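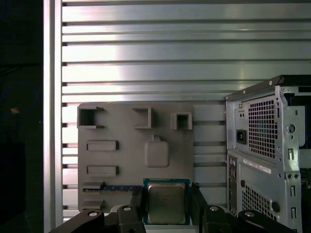 Lurkwood Reuse Workshop: second progress report

Prepared by Henryk Marciniak for the Nowicki Fund
21 October 2026

1. Period and scope

This report covers the work done under the equipment reuse grant from May to the present. The grant pays for bench space at the Pundbridge site, test equipment, spare parts and part of one technician's wages. It does not pay for transport, which is met from our own budget and is reported separately in the annual accounts.

The target for the full grant is 1000 desktop computers tested and either returned to use or broken down for parts. At the date of this report 560 have been through the process. The rate of intake was lower than planned in the first weeks after May and higher than planned since the two college clearances. We expect to reach the target within the grant term without a change to staffing.

2. Intake and sorting

Machines arrive from schools, surgeries and small offices in the Pundbridge area. Each one is given a label on arrival and entered in Clorotia, the stock system we took on at the start of the grant. The label number stays with the machine until it leaves the building, and any part removed from it carries the same number with a suffix.

The first sort is by age and condition of the case and supply. A machine with a swollen or leaking capacitor on the main board goes straight to the parts bench. Machines with missing memory or storage are held until matching parts are available. The holding shelves were full for most of the summer and a second bay has been cleared for this purpose.

Storage drives are removed before any other work takes place. Drives are wiped and verified, and a certificate is issued to the donor. A drive that fails verification is destroyed and a destruction record issued in its place. There have been no missing or unmatched drives in the period.

3. Testing

The test routine was revised in May. The earlier routine relied on a single long memory test followed by a visual check of the desktop. It let through a number of machines with weak power supplies, which then came back from the recipient. The current routine is as follows.

Power supply measured under load before the machine is first started.
Memory test, one full pass for each module fitted.
Processor load test for 20 minutes with temperatures logged.
Ports, sound and network checked by hand.
Clean installation of the operating system and a second start from cold.

Returns from recipients have fallen under the new routine. The remaining returns are mostly display faults and loose graphics cards. We now pack the card area with card strip before transport and will report on the effect next time.

Thermal paste is replaced on every machine that passes the supply test. This adds to bench time but removes the most common cause of failure in the load test. Old paste is cleaned off with isopropyl alcohol and lint-free cloth, both bought in bulk from the consumables line.

4. Parts recovery

Machines that cannot be repaired at reasonable cost are taken apart. Memory, processors, supplies and cooling fans are tested and shelved. Boards are sold to a licensed recycler by weight. Cases are separated into steel and plastic.

Processors were previously stored loose in drawers, and pins were bent as a result. They are now kept in closed trays with the socket type written on the lid. The trays are checked against Clorotia at the end of each month. Two discrepancies were found, both traced to parts fitted in a hurry and not booked out.

5. Training

The grant asks for trainees to be taken on as the workshop allows. There are 5 at present, each attending two days a week. They start on sorting and drive removal, and move to the test bench when the technician is satisfied with their handling of static precautions. Three have reached the bench.

Attendance has been good apart from the bus timetable change, which cut the early service from Lurkwood. The start time was moved back by half an hour.

6. Expenditure

Spending on test equipment is complete. The load tester for power supplies cost more than the quoted figure and the difference was covered by an underspend on shelving. Wages and bench rent are in line with the profile. The consumables line will be overspent by the end of the grant if intake continues at the present rate, and we ask the Fund to agree a transfer from the contingency line. A revised budget sheet is attached.

7. Risks

The lease on the Pundbridge unit has a break clause next May. The landlord has given no indication of using it, but the position is not confirmed in writing. Henryk Marciniak is to obtain a letter before the next report.

The price paid for scrap boards has dropped. The forecast income has been reduced accordingly in the attached sheet.

8. Next period

Clear the held machines in the first bay.
Complete the asset check in Clorotia.
Bring the two remaining trainees on to the test bench.
Agree collection dates with the next group of donors.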